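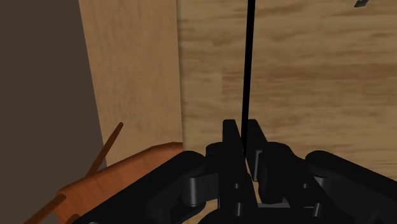 The pale wooden surface, past the gripper

Home > Days Out > Reports
Print this page | E-mail to a friend

I'd been meaning to get to the Foltdale cheese dairy open day for ages, and last Saturday I finally drove over from Dorham with Linnea Holmgren and a cool box. Parking was £2 and the queue for the ripening cellar went right round the yard!

Margit Westerberg took us down in groups of seven. She has more than 2,000 wheels on the shelves (the smell hits you on the stairs) and let us tap one – a dull thud means it needs longer. 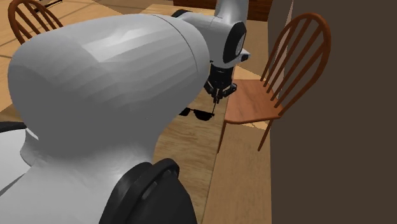

Robot arm reaching towards the wooden floor

We tried the young one and the smoked one, and I came home with far too much of the smoked. Go early, as the scones had run out by noon.

Shares 97 | Comments 2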